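仿真组进度讨论：人行道送货小车项目（学生社团 Botberg）
版块：校园机器人社团 > 项目与比赛
主题状态：开放

楼主 orhun_k
大家好。我是 Orhun Kurtuluş，社团仿真组这个学期的负责人。中文不是我的母语，我写得比较慢，如果有句子不通顺请直接告诉我，我会修改。

先说背景，给新加入的同学看。我们的项目是一台在人行道上行驶的小型送货车，车的名字叫 Polat。五月要参加 Notosa 校际赛，比赛分两个部分：第一部分在仿真里面跑，第二部分在真实的场地跑。仿真部分的成绩如果不合格，就不能进入第二部分。所以仿真对我们不是一个练习，它是入场的条件。

现在我们的情况是这样的。地图用的是 Trestel 城市包，我们已经把它接到自己的训练程序里。车可以从起点开到第一个路口，但是成功率不稳定。昨天晚上我让它连续跑了 50 次，其中 17 次没有到达。没有到达的原因，我看了日志，大部分是同一个：车把地面上的伸缩缝当成了人行道的边缘，然后它停下来，或者向左边转。

下面是起点附近的画面，我想请大家先看地面。 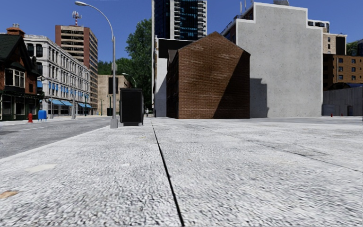
图1 起点路段，仿真渲染。注意路面中间的伸缩缝。

人行道中间有一条细的深色缝，从近处一直到铺装的远端。左边的路缘石才是真正的边界，可是在分割网络的输出里面，这条缝得到的边缘分数比路缘石还要高。我的猜想是，训练数据里的人行道大部分是小砖块，缝很多，所以网络学会了忽略它们；这里的混凝土面很大很干净，只有很少的缝，网络反而认为它很重要。

我的问题有两个：
一、我们应该增加训练数据，还是应该在后处理里面加一条规则？
二、离仿真提交的时间不多了，谁可以帮忙标注？

谢谢大家。

2楼 阿榆不加糖
收到！标注我可以做一部分，不过我只有晚上八点以后有空。

关于第一个问题，我觉得先不要动网络。你现在改数据、重新训练，然后又要重新测一遍所有路段，时间根本不够。在后处理里把“宽度很窄、两边颜色和纹理一样”的线去掉就行了嘛，伸缩缝两边都是同一种灰色混凝土，路缘石两边一边是混凝土，一边是沥青，这个差别很大的，用很简单的方法就能分出来。

3楼 lingdian_pid
不同意楼上。

规则写起来容易，后面很难收拾。去年我们组就是这样，先加一条规则处理井盖，再加一条规则处理影子，最后后处理的文件比网络的代码还长，谁也不敢改。而且真实场地那天如果光线不好，沥青和混凝土的颜色会很接近，你这条规则马上就失效。

我的意见：补数据，重新训练。不需要很多，挑大块混凝土路面的场景就可以。

4楼 阿榆不加糖
回复3楼：去年那个文件我也看过，它长是因为没有人写注释，也没有人删旧代码，这不能怪规则本身吧。

5楼 lingdian_pid
回复4楼：我就是写那个文件的人。注释是有的。

6楼 orhun_k（楼主）
两位请慢慢讨论，都很有道理。我补充一些信息，也许对判断有用。

我把那17次失败的记录又看了一遍，按照车停下的位置分类。多数停在缝离车头很近的地方，也就是缝在画面下部、看起来比较粗的时候。缝在远处的时候，网络没有反应。右边还有一条比较淡的斜缝，它没有造成任何一次失败。所以我觉得网络关心的是对比度，方向对它可能不太重要。这一点我还没有证明，只是从记录里看出来的。

7楼 小满同学
新人提问，请不要笑我。为什么不用深度信息？伸缩缝是平的，路缘石是高出来的，用高度判断不是最直接吗？

8楼 lingdian_pid
回复7楼：这个问题很好，没有什么可笑的。仿真部分的规则只允许用一个前向彩色摄像头，深度图不能用。真实场地那一部分可以用两个传感器，那时候你的想法就有用了。请你记下来，到时候提醒我们。

9楼 小满同学
明白了，谢谢！那我可以帮忙标注吗？我没有做过，但是我学东西比较快。

10楼 orhun_k（楼主）
回复9楼：当然可以，非常欢迎。我今天晚上会写一份标注说明，主要的内容先放在这里：

1. 类别只有四个：人行道、车道、路缘石、其他。
2. 伸缩缝标成“人行道”，不要单独标，也不要留空。这一条最重要。
3. 路缘石标顶面和侧面，不标它在路上的影子。
4. 路灯的混凝土底座属于“其他”，不属于路缘石。第一张图里灯杆的底座就在路缘石旁边，很容易画到一起，请放大以后再画。
5. 墙和栅栏都属于“其他”，但是它们与地面相接的线要画准确。
6. 如果不确定，先跳过，在表格里写下编号，我来决定。

11楼 kuaidi_maotouying
路过，我是感知方向的研究生，说几句。

你们争的两个方案其实可以一起做。规则作为临时办法先放上去，保证提交的版本能跑；同时补数据，训练好以后再把规则关掉比较一下。关键是规则要有一个开关，不要写死在代码里。

另外有一件事我比较在意。图里的路缘石是斜着往灯杆那边去的，灯杆旁边还有一个黑色的箱子。你们的车如果向左偏，首先遇到的应该是路缘石和这两个东西，车停下来以后有没有恢复的动作？如果没有，那就算识别只错一帧，这一次也是失败。我建议你们先看控制部分，不要把所有责任都给网络。

12楼 orhun_k（楼主）
回复11楼：您说得对，这个我没有想到。我查了代码，现在的逻辑是：一旦判断前方是边缘，车就停止，等待人工重置。这个逻辑是为了真车的安全写的，我们没有改就放到仿真里了。所以一帧的错误就会变成一次失败。

我准备改成连续多帧都判断为边缘才停止。停下以后如果边缘消失，就慢速继续。

13楼 阿榆不加糖
这个改动我支持，而且它也是规则哦，3楼 :)

14楼 lingdian_pid
回复13楼：这是状态机，跟图像后处理的规则是两回事。不过我也支持。

但是我要提醒一下，多帧判断会让停车变慢。仿真里车掉下路缘石只是扣分，真车掉下去会坏轮子。请把两个版本的参数分开放，文件名写清楚。去年的轮子是我装的，我不想再装一次。

15楼 砂糖橘电机组
机械组来说一句：轮子的备件只剩 2 个。请大家爱惜。

16楼 orhun_k（楼主）
收到，参数会分成两个文件。

我也整理一下现在的分工，有问题请说：
控制部分的多帧判断和恢复动作：我。
后处理规则（带开关）：阿榆。
挑选场景和重新训练：lingdian_pid。
标注：阿榆、小满、我，每天晚上八点以后在活动室，不能来的人也可以在线做。
目标是 3000 帧，其中大块混凝土路面要占一半以上。

17楼 阿榆不加糖
3000 帧三个人标？楼主你认真的吗……

18楼 orhun_k（楼主）
回复17楼：对不起，我写得不清楚。仿真程序自己可以输出标签，所以大部分不需要人画。问题是 Trestel 包里有一些路段的伸缩缝在自动标签里被分成了单独的类别，另一些路段没有，不统一。人工的工作是检查和改正，不是从零开始画。

19楼 lingdian_pid
等一下，这个信息很重要，为什么现在才说？

如果自动标签里缝本来就是一个单独的类别，那我们转换成四个类别的时候，它被转成什么了？

20楼 orhun_k（楼主）
我去看一下转换表。请等我。

21楼 orhun_k（楼主）
我看完了。转换表里没有写这个类别，没有写的类别会使用默认值，而默认值是“其他”。

也就是说，在一部分训练数据里，我们自己告诉网络缝不是人行道。这是我写的转换表，是我的错误，向大家道歉。

22楼 lingdian_pid
没关系，找到了就好。所以你在主楼写的“小砖块”的猜想可能不成立，或者只成立一部分。先改转换表，重新训练一次，看结果再决定要不要补数据。

23楼 阿榆不加糖
哈哈哈那我的后处理还写不写？

24楼 kuaidi_maotouying
我建议还是写，但是先关着。默认值也请改一下，遇到没有定义的类别应该报错，不应该安静地通过。这种问题我在别的项目里也见过，很难发现，因为训练的曲线看起来很正常。

25楼 小满同学
请问标注还需要吗？我已经看完说明了，还练习了几张……

26楼 orhun_k（楼主）
回复25楼：需要的！检查的工作还在，转换表改好以后，我们要抽一部分看标签对不对，特别是缝和路缘石相接的地方。你练习的那几张请发给我，我看了以后给你意见。

27楼 orhun_k（楼主）
更新一次。转换表已经改好，没有定义的类别现在会报错（第一次运行就报了错，是另一个我们也忘记写的类别，已经补上）。新的网络今天晚上开始训练，用活动室靠窗的那台电脑，请不要关机，屏幕上我贴了纸条。

控制部分的多帧判断也写好了，但是我还没有跟新网络一起测试。我想分开测：先只换网络，再只换控制，最后两个一起换，每一种都跑 50 次。这样才知道哪一个改动有作用。

28楼 阿榆不加糖
分开测太花时间了吧，一起换，能跑就行，反正提交的是一起换的版本。

29楼 lingdian_pid
这次我站楼主。不分开测，比赛报告里“改进分析”那一节你来写吗？

30楼 阿榆不加糖
……那还是分开测吧。

31楼 砂糖橘电机组
纸条看到了。不过昨天有人把充电器插在同一个插排上，我给拔了，训练期间请用门口那个插排充电。

32楼 orhun_k（楼主）
谢谢提醒，我把这一条也写到纸条上。测试的结果出来以后，我会在这个帖子里继续回复，日志放在社团的共享文件夹里，需要权限的同学请私信我。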